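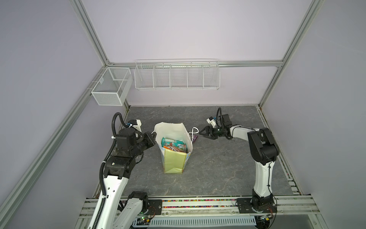 Compte rendu de visite - atelier de mise en sachet de Drimthorpe, 23 juillet

La visite a commencé par le stock de consommables. Fakby y conserve les sacs papier à plat, par liasses de 200, à l'abri de l'humidité. Kelechi Ogunleye, responsable des essais d'emballage, a rappelé le principe du poste : un sac à poignées cordelettes, un assortiment de sachets souples, un remplissage debout pour que les imprimés restent lisibles par l'ouverture.

Les sachets souples posent deux difficultés. Le film est brillant et glisse. Le volume d'air varie d'une unité à l'autre, ce qui modifie la hauteur de pile. Les plus grands formats vont donc au fond, contre la paroi du sac, les petits paquets de bonbons en dernier. L'atelier a fixé la limite à 38 unités de petit format par sac. Au-delà, le bord supérieur se déforme et la poignée tire de travers.

Le plan de travail est gris, à motif marbré, avec des parois lavande montées sur profilés aluminium. Deux paniers en fil blanc sont accrochés aux parois, l'un long, l'autre plus petit et à maille fine. Le panier long sert en principe au tri par saveur. Zuleica Assunção préfère le tri par format, plus rapide selon elle ; la question n'est pas tranchée.

Le contrôle porte sur le dos de l'emballage : tableau nutritionnel, liste des ingrédients, code QR. La lecture se fait sachet tendu, car un pli sur l'étiquette suffit à faire échouer le scan. 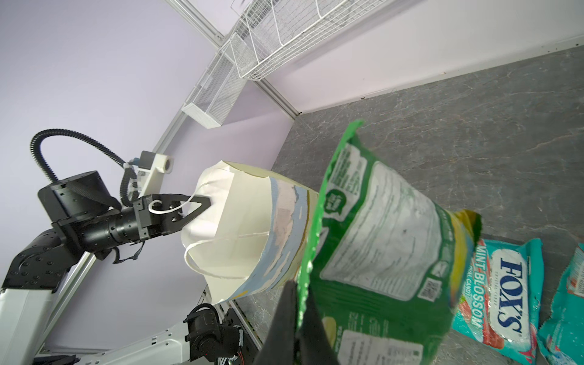

Dos d'un sachet vert, avec étiquette et code QR ; à gauche, le sac papier tenu par sa poignée en cordelette.

La tenue des poignées est vérifiée à part. La charge d'essai est de 2000 g, en suspension pendant six minutes. Valdis Stankevičius signale que les ruptures relevées depuis décembre concernent le point de collage et non la cordelette - le fournisseur, Lopes, a été prévenu.

Points à revoir avec Fakby : la hauteur du panier long, jugée excessive pour les opérateurs de petite taille, et le format de sac intermédiaire, toujours absent du catalogue. Les relevés de charge seront transmis par Chin-lung Yeh.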